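October, late

Stopped the batch at episode 473. The collision monitor had not raised a flag since the restart after lunch, which I took as good news for longer than I should have. At 4:10 p.m. I pulled the contact log and found it empty. An empty contact log on a manipulation task means the logger is dead. Even a clean grasp writes a line.

Spent the first hour on the wrong theory. The Prevar build had gone in that morning and I assumed the physics step had changed. It had not. Step size, solver iterations and friction tables all match the old build line for line. Rolled back anyway, ran 5 episodes, same silence. Rolled forward again.

The fault is in the export from Ghumman. Wall-mounted and leaning items are tagged as decor, and the new exporter drops the collision mesh from anything tagged decor. The visual mesh stays, so the planner has nothing to avoid and the renders look fine. The Star Wars poster is the worst case because the arm is sent close to it on purpose.

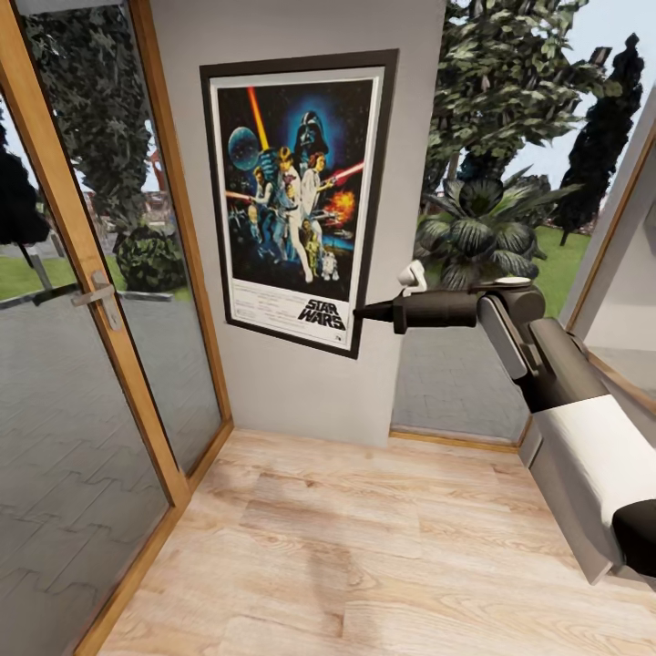 Arm at the lower right corner of the poster, room with the plank floor. Commanded clearance 4 cm.

I don't trust any clearance figure from this run. The planner reports distance to the nearest collider, and with the poster missing from the list the nearest collider is the wall. So the margin is wrong by the depth of the frame at least, and by more where the poster leans. The safety stop reads the same distance value. It would have let the arm go straight through and reported a normal cycle.

That last part bothers me more than the export. The stop and the planner were meant to be independent. I wrote that in the Astamwood design note myself, and then at some point we fed both from one scene query to save time per step. Checked the history: the change went in under a commit about logging. No review comment on it.

Next, ruled out the gripper model. Ran it fully open over the bare table with the contact sensor forced on, to see whether the finger pads would register their own housing or the tabletop.

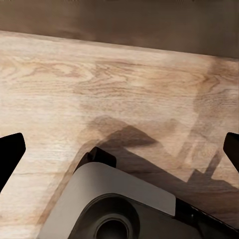 Open-gripper check over the table. Fingers wide, nothing between them.

No false contacts at the hover height. Lowered the target until the pads should touch and got a contact line at the expected step, with a sensible normal force. So the sensor works, the logger works when it is asked to, and the table still has its collider. The table is tagged furniture, which the exporter leaves alone. The logger had been subscribed to the decor group only, left over from the poster tests – my own shortcut, from the week we were behind. Two faults, one hiding the other.

Moved on to the kitchen layout, which uses the same poster asset propped at the back of the counter. I wanted one pose where the gripper works low and close to it, with the collider overlay switched on in a second window.
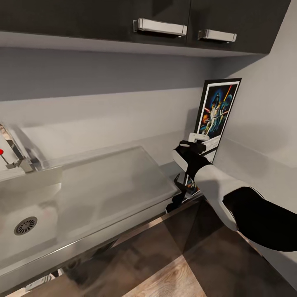
The overlay drew boxes for the counter, the sink and the upper cabinets and nothing for the poster. Same result with the asset re-imported by hand. Changing the tag from decor to furniture and exporting again brought the box back, and the planner then refused the pose, as it should have from the start.

Patch for now is a check at load time: any visible mesh without a collider stops the run and prints the asset name. It takes under a second per scene. A proper fix in the exporter has to wait for the Ghumman people, who want a minimal scene to reproduce it. Sent them the kitchen.

All 473 episodes are marked invalid. I considered keeping the ones that never go near a decor item, but sorting them would rely on the same distance values I have just thrown out. Prerkwood were promised 100 by the end of the month and will get them from the rerun.

Still to do: split the stop onto its own query, with its own copy of the scene geometry. Put the logger back on all groups. Add a test that drives the arm into the poster deliberately and fails if nothing stops it. Rerun started at 9:40 p.m. with the check on. First contact line written at episode 1.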